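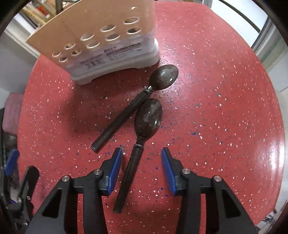

From the sorting line to the gripper: Juniper Park on automation at Flulell

Interview by Tayla Whitelaw
March 18, 2025

Flulell hires out tableware to caterers and washes it on return at its Blackwood depot. Plates and glasses have gone through machines there for years. Cutlery, serving spoons and chopsticks were sorted by hand until last September, when the company put two robot arms on the end of the wash line. The arms run on Kotine, a control system trained on recordings of people doing the same job with hand-held grippers.

Juniper Park worked on the sorting line before the change and now leads the team that makes those recordings. We spoke in the depot office during the afternoon shift change.

Park describes the old job in terms of throughput. A sorter stood at a steel bench, took items from a basket and put them into holders by type. "The target was 3,000 pieces a shift, mixed," Park says. "Forks and knives go quickly. Spoons slow you down. They nest, they cross over each other, and a serving spoon has its weight at one end, so if you pick it up by the wrong part it swings."

The first version of the automated cell was supplied by Britano and used fixed positions. A camera found the item, the arm went to a set height and the fingers closed. It handled single forks well. Crossed spoons stopped it, and so did anything thin standing upright among other thin things.

"It would close on two and lift both," Park says. "Or it pushed the holder over. Each stop meant somebody had to walk round, open the guard, clear it, close the guard and reset. On a bad shift we had up to 50 stops. At that rate you may as well have a person standing there, and in practice we did."

The second version learns from demonstrations. An operator holds a gripper with the same finger shape as the one on the arm and does the task with it. The finger positions and the view from the gripper are recorded together. Park's team does this at the depot and also in ordinary kitchens, on whatever table is there.

I asked why kitchens were needed when the arms will only ever stand in a depot.

"The bench here is one colour and the lamps never move," Park says. "If you record everything on it, the system learns the bench. Then somebody changes the lamps and the grasp is off. We saw that in the first month. At home you get a patterned table, light from a window, shelves and bags in the background. Kotine has to find the spoon in all of that. When it comes back to the plain bench, the spoon is easier to find."

The technique took some learning. The fingers of the gripper are broad compared with a hand, and there is no wrist feeling to tell the operator that an item has begun to slip. Park tells new operators to approach along the length of the handle, to stop before closing, and to close at one steady speed.

"People from the line are too fast at first. They have good hands and they want to show it. They twist the item on the way up, or drop it in from above with a flick. The arm can't flick. If you record a flick, you get an arm that tries to flick, and then you've a spoon on the floor."

Crossed spoons are recorded with the top one taken first, and then also with the lower one drawn out from underneath. Both are kept. Park says the second looks clumsy but the arm needs it for cases where the top handle is out of reach.

Chopsticks and skewers come next in the programme and are harder. They have to be gripped near the upper end and lifted straight. 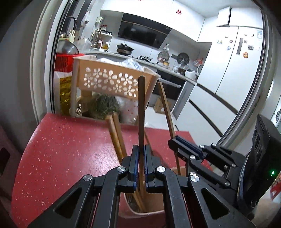

"If the stick leans in the fingers, the bottom end catches the rim when you put it back," Park says. "A person corrects that without thinking. You roll it a bit between finger and thumb. With two flat fingers you can't roll anything, so you put it down and take it again. We record the second attempt as well. An arm that only knows clean picks has no idea what to do after a poor one."

Each session is checked afterwards by someone who did not record it. Clips are rejected if the fingers leave the view, if the operator hesitates for too long over the item, or if the end position is unclear. Park would like the checking to be done by people who have worked on the wash line. At present part of it goes to an office team, and the two groups disagree on what counts as a good pick.

The staffing figures are plain. There were 6 sorters on each shift before the arms went in. There are now two, who mind the cells and deal with rejects. The others moved to recording, to checking or to the loading bay, and some left. Flulell made no compulsory redundancies, but posts that fell vacant on the line were not filled again.

"I won't say everyone is pleased," Park says. "The line paid a bonus above target and a quick sorter did well out of it. Recording is a flat rate. It's lighter on the back and worse for the money, if you were quick. That was raised at the start and it hasn't been settled."

There are physical complaints too, of a different sort. Sorters used to report sore shoulders from reaching into baskets. Operators report sore forearms from holding the gripper level. Park has asked for shorter sessions with a break between them, and a lighter handle is on order.

For those who stayed on the line, the main change is in attention. Sorting kept the hands busy and left the head free to talk. Minding a cell is the reverse - long quiet stretches, then a fault to be cleared promptly. The radio has gone from that end of the building, as the warning tone could not be heard over it.

I asked whether Park expected to be recording in two years' time.

"Something will be. We take on new stock every season, and every new handle shape needs its own sessions. Flulell bought a serving spoon last autumn with a round handle and a smooth collar, and the arms couldn't hold it at all. We had to go back and do spoons again from the beginning."

Flulell plans to fit a third cell at Blackwood once the chopstick recordings have passed checking. No date has been given to staff.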